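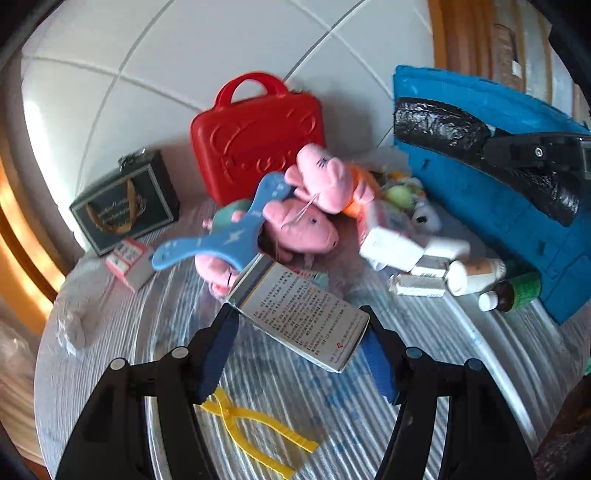

Serve receive at club level: what the charting says
Speaker notes, Eun-ji Yeom, 9 Aug 2024

Slide 1. Title. Wait for the back rows to sit down. Say which league the data comes from: Fluvwood regional women's indoor, one full season, all matches charted from the end line.

Slide 2. The data set. 3934 receptions, graded 0 to 3. A 3 leaves the setter every option including the middle. A 2 takes away the middle. A 1 is a high ball to the pin or the back row. A 0 is an ace or an overpass the other side attacks. Grades were entered in Dokix after the match and checked by a second grader. Where the two disagreed, the lower grade stands.

Slide 3. Side-out by pass grade. Read the chart from left to right. The step from 1 to 2 is larger than the step from 2 to 3. Repeat that once, slowly. Most practice plans in this room are built on the opposite assumption: drills count only perfect passes, and everything else is scored as a miss.

If someone asks about hitter quality, go to the backup slide. The order of the steps is the same for the top team and the bottom team.

Slide 4. Where the bad passes land. Two clusters. The first is the seam between zones 5 and 6 on a flat float serve. The second is the short ball in front of zone 1, mostly when the receiver there has started moving for a back-row attack. Zevell had both problems in the first half of the season and fixed only the second.

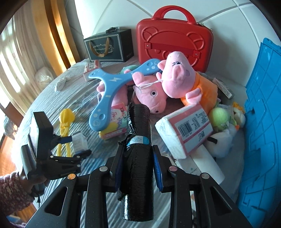
PART TWO: FORMATION

Slide 5. Three passers against four. Four passers cover more floor but add a seam. Against float serves the fourth passer made little difference. Against jump serves it helped, provided the extra player took only the short ball. Keep to the diagram here and skip the rotation-by-rotation table unless time allows.

Slide 6. Seam calls. Chae used one rule all season: the player on the left takes the ball in the seam, and the player on the right drops behind. No call on the serve itself. Fewer collisions, and fewer balls dropping between two people who both stopped. The rule costs something on deep crosscourt serves - show the clip, then replay it at half speed.

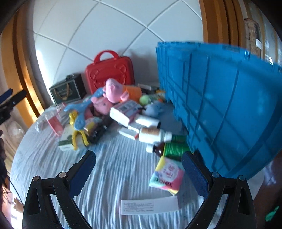
The clip also shows the libero's starting position, one step deeper than on slide 5. Point to her feet before contact. She is still at the moment the server hits, and that matters more than the depth.

Slide 7. Practice block. Servers hit 20 balls at a named seam, then the passers rotate. Score 2 and 3 as equal. Run it for 10 minutes and chart every ball, including service errors. Repeat the same block in September before the first league match and compare with the preseason sheet.

Slide 8. Limits. One league, one season, one charting crew. Serve speed was not measured. Float and jump float are grouped together.

Questions. Leave slide 3 on the screen.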